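Customer Support Writer, Narnance

3 min read

Narnance is a members-only online store for kitchen and bath leftovers: last season's towels, discontinued pans, the tile nobody ordered enough of. We run 40 sales a month, and each one lasts until the stock is gone or Ulises Zapata loses patience and marks it down again.

We need someone to answer our members' emails. They write well and at length, often late at night. Last July one of them sent 300 words on the subject of a soap dish. She got 205 back and a refund, and she still shops with us.

You would handle returns, chase parcels with our warehouse in Gumside, and rewrite the help pages, which were put together by people who already knew the answers. You would also write product notes for the Hendricks line when Amparo Chambi is away. Please don't use the word "curated." We used it up in our first year.

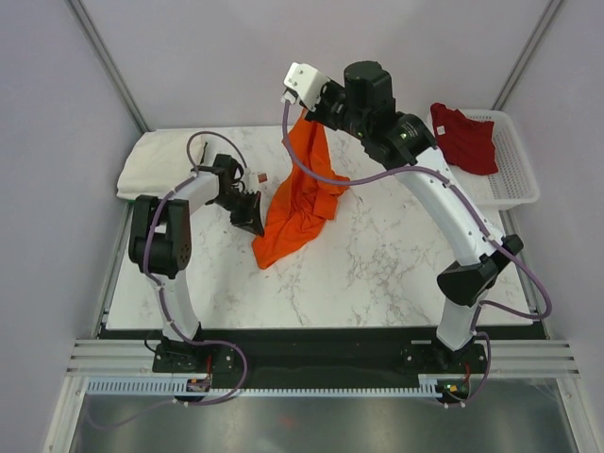 Two arms, a marble-patterned tabletop and an orange cloth.

You should have worked in a store, online or otherwise, and been yelled at in it. Spanish is a plus. So is knowing the difference between a bath sheet and a bath towel without looking it up. A degree is fine, we won't hold it against you.

The job is full time, from home or from our Atard office, where the coffee is free and tastes it. The early shift starts at 7 a.m. You get a staff discount on everything, including the things you will by then have talked other people out of buying.

To apply, send us a resume and your reply to this message from a member: "The pan is smaller than I imagined." Keep it under 106 words. Amparo reads every one and answers most of them. Quote "Support Writer" in the subject line, or it goes to Ulises.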